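Checking a Grasp Policy Against Randomized Countertops

This tutorial explains how to test whether a trained grasp policy depends on the appearance of the work surface. It assumes that the Vutgate simulator is installed and that a policy checkpoint is available. The procedure was developed by Latrice Dunleavy and Ignacio Alcantara for the Skolthorpe evaluation suite.

Step 1. Fix the object layout. Load one kitchen layout and save the position of every object. Only the surface texture may change between runs.

Step 2. Select the textures. Include plain surfaces as well as strongly patterned ones. Stone with dense veins is a useful test, as thin light lines may be mistaken for object edges.

Step 3. Set the camera. Use the overhead view and confirm that both fingers remain visible below the target at the start of the approach.

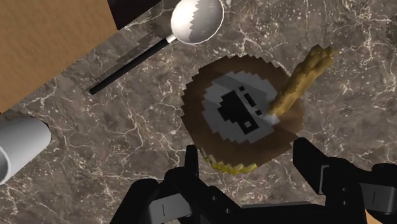 Figure 1. Simulated overhead view on the marble texture, with the gripper fingers on either side of the bowl's lower edge.

Step 4. Run the episodes. Generate 500 episodes per texture, using the same list of random seeds each time. Stop any episode that exceeds 15 seconds of simulated time and record it as a failure.

Step 5. Compare the results. Report the success rate for each texture separately - a single average can hide a poor result on one surface. If two textures differ by more than 2 percentage points, repeat both with a new seed list before drawing any conclusion.

Shadows should remain switched on throughout. Low-resolution shadows with stepped edges are acceptable, provided that the setting is identical in all runs. Record the shadow setting in the run log, together with the checkpoint name and the seed list.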